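Hedetti Produce Terms, data card

Version 2

Summary

Hedetti Produce Terms is a table of names for fruit and vegetables as they are written on grocery receipts, shelf labels and wholesale price lists. Each row links one written form to one canonical produce term. The table has 3,148 rows and covers 27 produce groups. It is meant for text normalization: receipt parsing, price comparison, pantry software and similar work.

Contents

terms.csv holds the main table.
groups.csv holds the produce groups and their parent categories.
changes.txt lists rows added, merged or withdrawn between versions.

All files are UTF-8 with Unix line endings. Fields are separated by commas. A field that contains a comma is enclosed in double quotes.

Columns in terms.csv

row_id: integer, stable across versions. Withdrawn ids are not reused.
written_form: the string as it appeared in the source, with case preserved.
folded_form: written_form in lower case, with punctuation removed and repeated spaces collapsed.
term: the canonical name, singular, in American spelling.
group: key into groups.csv.
unit_hint: one of each, weight, bunch, bag, or empty.
source: receipt, label or pricelist.
ambiguous: 0 or 1.

Sources

Receipts and shelf labels came from two store chains, Jusum and Hamdan. Price lists came from the Prudus wholesale market. Store numbers, cashier codes, loyalty numbers and payment lines were removed before the text was entered. Prices were not kept. No row can be traced to a single purchase. 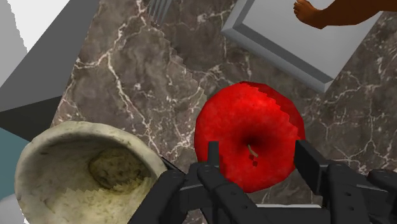
Written forms were collected as printed. Register software at both chains limits item names to 20 characters, so long names are shortened in inconsistent ways. "APPL RED DEL LG", "RED DELIC APPLE" and "APPLE RD DELICIOUS" all map to the term "apple, red delicious". Where the printed form gives a color but no variety, the row maps to the general term: "RED APPLES LOOSE" maps to "apple". Variety is never inferred from price or season.

Ambiguous rows

A row is marked ambiguous when the same folded form was used for more than one item. Typical cases are "greens", "pepper" and "squash". Such a form appears once for each candidate term, so a join on folded_form can return several rows. Filter on ambiguous = 0 if a one-to-one lookup is required.

"Yam" is a special case. Both chains use it for orange-fleshed sweet potatoes, while the wholesale lists use it for true yams. The two meanings are kept as separate rows and can be told apart by the source column.

Changes in version 2

The "herb" group was split into "herb, fresh" and "herb, potted".
Plural canonical terms were changed to singular.
unit_hint was added.
Rows for cut fruit in tubs were withdrawn. They are prepared foods and fall outside the scope of the table.

Known problems

Bag weights embedded in a name ("CARROT 2LB") are left in written_form and folded_form. Strip them from both sides before matching.
Organic status is not recorded. The tokens ORG and OG are kept in the written form only.
Price lists for April are missing, and several spring items, mainly asparagus and ramps, have few written forms as a result.
Mushrooms are in the vegetable category. Users who need botanical categories should supply their own groups.csv.

Not covered

Dried, canned and frozen produce, nuts, juice, and cut flowers.

Corrections

Send the row_id, the proposed term and the written form exactly as printed. Reports without a written form cannot be checked against the sources and will be closed. Accepted corrections are listed in changes.txt with the next version.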